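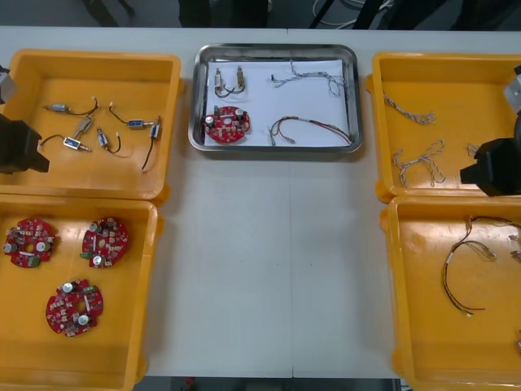 Bench Parts Group, Priltidham

README: Bosilix kitting set

Filed under: Small Parts, Assembly, Bench Layout

Bosilix is a collection of parts being sorted into kits. It covers red round circuit boards, small solenoids with black leads, wire harnesses, the yellow bins they live in and the steel tray where a kit comes together. If you were hoping for finished products, those are the Greenberg set, and you will have to ask Amber Bloxham nicely.

What goes where

Yellow bins sit in pairs at the left and right of a white table, with the steel tray between them. Boards are kept at lower left and solenoids at upper left. Xiomara Lindqvist proposed a color code for the bins, and then we bought all of them in yellow.

Boards are round, with a hole in the middle and notches in the edge. They carry silver capacitors and green terminal blocks. Older notes call them "cookies." Please search for both words.

The solenoids don't all look alike. We label them as one class anyway, after a discussion that used up most of August.
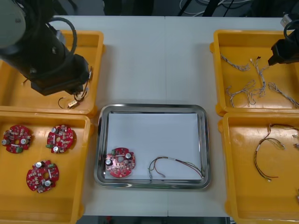
Page 2 of 3

Harnesses

Harnesses are the difficult part. A board stays the shape of a board, but a harness takes a new shape every time it is put down, and loose strands wander under whatever is next to them. Our rules:

- Label the whole harness once, connectors included.
- Strands that cross another part still belong to the harness.
- If you can't tell where one harness ends and the next begins, mark it "tangle" and go have lunch.

Paper in the steel tray is labeled "liner." Bare metal is labeled "tray." Iona Moncrieff checked 200 labels against these rules and sent back 50, mostly for calling a reflection a part. 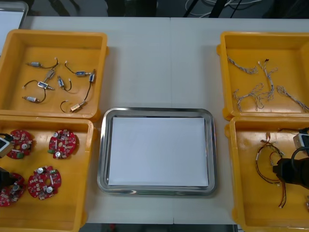
Stock in the bins goes up and down, so don't treat any bin as a fixed quantity. Pretus, our label tool, will happily let you paste yesterday's boxes onto today's solenoids. Resist.

Known gaps

No torque values, no part numbers, no wiring diagram. Eino Jääskeläinen has a diagram, in pencil.

Corrections go to Shoshana Hutchins – one part per message, please.

3 comments · 50 shares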